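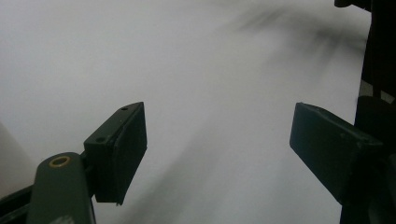
手持夹爪采数据，一定要有真的机械臂在旁边吗？

采的时候用不着。人拿着夹爪把活干一遍，轨迹和画面录下来，回头训练完了再上臂。臂只在验证那一步才要占，所以我们现在采集和上机是分开排的，两拨人互不耽误。

先把这个答了，后台问的人最多。下面是这阵子的流水账，想到哪写到哪，7/27/22 晚上赶的，明早还得去Pedton那边，错别字别挑。

任务本身很土。从桌上夹起一块叠好的布，挪到托盘里，松手。就这。客户叫Zhong，做小件包装的，他们要的其实是后面一长串动作，但第一步夹不稳后面全白搭，所以先死磕第一步。

目标定的是2,000条。到今晚录了1,300条，筛完能用的979条。对，扔掉不少。心疼。

扔的原因，大头有这么几种：

起手太快。人一着急手腕就甩，画面糊成一片，定位跟着飘。后来规定起手前停一拍，心里默数一下再动。刚开始大家都忘，贴了张纸条在显示器上，好多了。

手指没张到底就下去了。人的眼睛会补偿，斜着蹭一下也能把布夹起来，看着挺顺。机器学了这个就完蛋，它学的是“蹭”，换个角度蹭不着。这种我现在一律扔，哪怕夹成功了也扔。

中途改主意。夹下去觉得不好，抬起来，再夹。这种我纠结了很久。一开始全删，后来留了一部分，单独打标签。道理是机器自己也会夹歪，总得见过“夹歪了怎么救”。但比例不能高，高了它就养成试探的毛病，碰一下抬一下，碰一下抬一下，看得人血压上来。

还有就是松手太早。布还悬着就撒了，飘下去的位置每次都不一样。现在要求指尖贴到托盘底再张开。

再说遥操作。之前在Westberg的时候我们全用遥操作，主臂带从臂，坐在那儿掰。好处是录下来的动作从臂一定做得到，关节限位、速度，都是真的。手持夹爪没有这个保证，人胳膊多灵活啊，随手一拧，臂根本到不了那个姿态。我们有一批数据就栽在这上面，回放的时候逆解直接报错，一查，都是录的人站在桌子侧面反手夹的。

所以现在站位也定死了，地上贴胶带，脚别出去。

但是遥操作慢，真的慢。没有手感，夹多紧全靠看，新手录一上午，腰先不行了。手持这边新人练一会儿就能上手，动作也自然。两个都用过之后我的看法：粗活、量大的用手持，最后那点精细对位用遥操作补。别二选一，没必要。

（有人要跟我争这个，欢迎，评论区见。）

夹爪指头的事也说一句。软硬一直在换。太软，夹布的时候指头自己先变形，开合宽度读数就不准；太硬，压到桌面咯噔一下，手会下意识往回缩，这一缩也录进去了。目前这套算凑合。每次换完指头一定要重新标定开合，我有一回忘了，录完一下午才发现读数整体偏，全部重来。那天没吃晚饭。

标定的土办法：全开，全闭，来回8次，看曲线端点齐不齐。不齐就查螺丝，多半是螺丝。别上来就改代码，我改过，白改。

光线。早上和傍晚差别很大，窗帘拉一半是最糟的，桌上一道明一道暗。要么全拉上开灯，要么干脆各种光都录，别录半天固定光然后指望它自己泛化。我们现在是后一种，录得杂一点，时间段也记到表格里。

布的摆法也一样。人有惯性，放着放着就老放在同一个地方，还老是正的。我后来写了个小脚本，每条开始前屏幕上随机给个位置和角度，照着摆。烦是烦，摆得大家都想骂我，但是训出来的策略明显没那么挑位置了。写脚本花了一顿午饭的功夫，早该写的。

上臂的情况：简单摆放基本能夹起来，布叠得厚的时候还是老样子，指尖顶着布边往前推，推出去一截才想起来合拢。我怀疑是厚布的数据太少，回头翻了下，确实，厚的没几条，当时手边就一块厚的，拿去垫显示器了。下周补。

另外一个没想通的：同一个检查点，早上跑和下午跑结果不一样。光线是一个可能，相机发热是一个可能，也可能是我早上没睡醒看错了。先记着。有同行遇到过的麻烦留个言，真心求教。

给刚开始录示范的朋友几句，零散的：

录之前先自己空手比划几遍，动作想清楚再开录。
每录一小批就回放，别攒到晚上，攒到晚上你不会看的。
两个人录比一个人好，手法不一样，模型没那么死板。但是规矩要先讲好，张到底、停一拍、贴底松手，这几条谁都不许改。
累了就停。累的时候录的那些，十有八九后面是我自己删掉的。
文件名别用中文加空格，别问我怎么知到的。

Orkutmont那个场地十二月才能进，到时候换成真的流水线边上录，桌子高度、托盘都要变，现在这批能用上多少心里没底。站位的胶带肯定得重贴。先把2,000条凑齐再说。

厚布的补完了我再更一篇，附上回放里推布的那段曲线。睡了。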